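Hastley Buses and Ferries, Lost Property Office

Thu 31 December

1/ The Lost Property Office closes its book for the year this afternoon. This thread sets out how lost items are handled on our buses and ferries, what has changed since June, and what passengers can do to improve the chance of getting something back. Please read to the end before writing to us.

2/ The office took in 719 items this year. An item is anything recorded under its own tag. A bag and all that is in it receive one tag, so a rucksack with a coat, a lunchbox and a library book inside is entered as one item.

3/ Of these, 300 have gone back to the people who lost them. We would like that figure to be higher. The largest single difficulty is that many people never ask. They assume that a scarf or an umbrella is not worth the trouble, and the item waits out its time on the shelf.

4/ How an item reaches us. Drivers and ferry crew check seats, racks and floors at the end of each run. Whatever they find is bagged, labelled with the route and the time, and placed in the locked box at the depot. The boxes are emptied each weekday morning and the contents are brought to the office.

5/ It follows that an item lost today will not normally be with us today. Passengers who telephone within an hour of leaving a bus are often disappointed, and some do not try again. Please allow one full working day. Items left on the last ferry from Rorska may take two.

6/ Drivers cannot be reached by telephone while on duty and cannot turn back for lost property. The one exception is medicine that is needed the same day. In that case call the control room, whose number is printed at every stop, and give the route and the direction of travel.

7/ How to make a claim. Use the form on our website or collect a paper copy from any ticket office. We ask for the date, the route, where you got on and off, and a description of the item. Please describe something that a stranger would not guess: a mend in the lining, a broken zip, initials on a strap.

8/ "Black umbrella" is the most common description we receive and the least useful. We hold a good many black umbrellas. If yours has a wooden handle, a bent rib or a maker's label, tell us so and we will look for that one.

9/ Claims are answered in the order in which they arrive. If we have a likely match, you will be given a reference and asked to call in person with proof of identity. Somebody else may collect for you if they bring a signed note and a copy of your proof of identity.

10/ There is no charge for collecting an item. The former handling fee was ended in June, and notices that still mention it are out of date. If you see one at a stop or on a vehicle, please send us the location and it will be taken down.

11/ How long we keep things. Most items are kept for three months. Bank cards are destroyed after two working days and the bank is told. Passports and driving licences are sent back to the body that issued them. Food is thrown away on the day it reaches us.

12/ Keys are kept for six months. They are hard to describe and harder to trace, and people often find out much later which set is missing. A numbered fob registered with us is free of charge. The number means nothing to a finder, but it leads us to you.

13/ Glasses deserve a post of their own. They are costly to replace, they are made for one person, and very few pairs carry a name. A slip of paper inside the lid of the case, with a surname and a telephone number, is enough. Most opticians will also supply a printed label if asked.

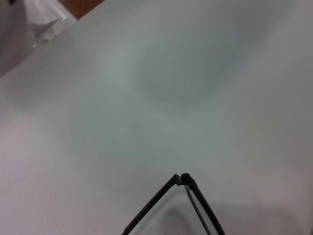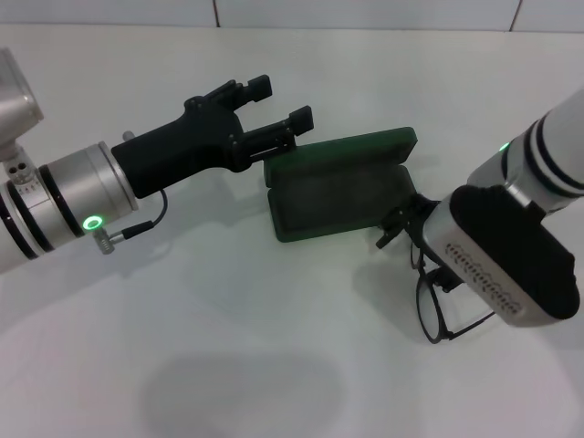 Lost Property Notices, Issue 23

14/ When claiming glasses, please tell us the colour of the case as well as the frames, and say whether the case has a hinge, a zip or a drawstring. If you know your prescription, bring it when you call. Your optician can compare it with the lenses if there is any doubt.

15/ Hearing aids are treated in the same way. Please take the make and model from your paperwork before you write to us. A hearing aid on its own, with no case, is very easily missed on a dark floor, so the sooner we know the route and the seat, the better.

16/ Telephones. We do not charge them and we do not try to unlock them. If yours is still switched on, ring it during office hours and we will answer. If it is off, we will need the serial number, which is found on the original box or on your account with the network.

17/ Pushchairs, bicycles and other large items are not held at the office. They go to the Dhillon Road depot, where there is a dry store. Please do not travel to Dhillon Road until you have had a reference from us, as the depot has no public counter and the gate is kept shut.

18/ School bags and PE kit. At the end of each term we write to the schools on our routes with a list of what has been found. Pranoswood School has asked that its own items be delivered in bulk, and this will go on next year. Parents of Pranoswood pupils should ask the school first.

19/ Unclaimed items. At the end of the keeping period, coats, jumpers and blankets in good order are washed and passed to the night shelter. Books go to the waiting rooms, where anyone may take one. Unclaimed glasses go to a recycling scheme run through local opticians.

20/ Anything of higher value that remains unclaimed is sold at auction each spring, and the money is put towards the concessionary travel fund. Nothing is sold or given to staff. The record of each disposal is open to inspection by appointment.

21/ A word about toys. Soft toys are kept for six months, as keys are. Parents sometimes ask whether it is worth claiming an item with no money value. It is. Please send a photograph of the toy if you have one, as the form now accepts attachments.

22/ Several passengers have asked about handing in money. Cash found on a vehicle should be given to the driver, who will write a receipt. If the owner does not come forward within three months, the finder may apply for it, provided that the finder is not a member of staff.

23/ Please do not take a found item home with the intention of tracing the owner yourself. It is kindly meant, but the owner will be writing to us, and we will be telling them that we have nothing. The same applies to putting found items on walls or on top of shelters.

24/ If you find something at a stop or on a landing stage, hand it to the next driver or to the ferry crew. Tell them exactly where it was. Items found at stops are entered in the same book and kept for the same time as those found on board.

25/ Changes to opening hours. From the first working day of the new year the counter will be open from nine until four, Monday to Friday, and will no longer close for lunch. Saturday opening is under review - a decision will be posted here and at ticket offices.

26/ Changes to staff. Sarla Dixit retires from the office this week and the company records its thanks for her long service. The card index she built up for keys is still in daily use. Narendra Negi takes over as Lost Property Officer and will answer letters from next week.

27/ Letters addressed to Ms Dixit on lost property matters will be opened by Mr Negi. There is no need to send them again. Claims already in progress keep the same reference and do not lose their place.

28/ We have been asked to name the oddest item of the year. It is our practice not to publish descriptions of items still being held, as this makes false claims easier. For the same reason we do not reply to posts beneath this thread asking whether we have a particular item. Please use the form.

29/ Services tonight run to the holiday timetable, with the last ferry leaving Rorska early. Please look behind you before you get off. Gloves, in particular, tend to slide down between the seat and the side panel.

30/ The office is closed tomorrow. Items found on tonight's services will be tagged when the depot boxes are next emptied, on Monday morning. Claims may be made online in the meantime and will be answered from Tuesday.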